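December, late. Still on the lids.

Read the Hidayat report over breakfast. It claims household manipulation is "substantially solved" for rigid objects and bases this on 1,000 attempts with wooden blocks and a mug. A block has no knob, and the table does not show through it. I would like the authors to try a glass lid under a strip light before they use the word solved again.

Our own task list for the kitchen set stands at 42 entries. Wiping, stacking and moving a closed tin I would hand to a machine today and leave the room. Lids I would not. The depth reading goes through the glass and reports the tabletop, so the only parts worth planning on are the metal rim and the knob. The rim throws highlights that shift with every change of pose. That leaves the knob, which is fine so long as the approach is from directly overhead and the lid is lying the right way up.

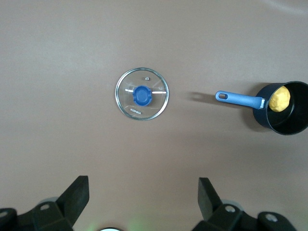
Lid and saucepan, wrist view. Knob and handle both blue.

Spent the afternoon on segmentation. Codik's model merges the knob with the pan handle if the two come close enough, and I lost an hour to that before lunch as well. Set a minimum separation of 200 mm for now. It is a poor fix, and useless in a real kitchen where the lid will be on the pan or leaning against it.

Vega Bravo came up at four to argue about the saucepan. Her view is that the handle is the obvious grasp and I am making work for myself. I said a handle grasp puts the whole load out to one side and the pan rotates in the fingers once there is anything in it. She said people manage. People have a palm and a thumb and can feel it going. We agreed to log wrist torque on both grasps and stop talking about it.

Prutbridge want a yes or no on unattended clearing-up by the end of the month. My draft says no for glass, no for anything holding liquid, yes for the rest with a person in the building. Trirketti will tell them yes to everything.

Log now at 516 entries. Backup running. Need to ask Vega where the matt spray went.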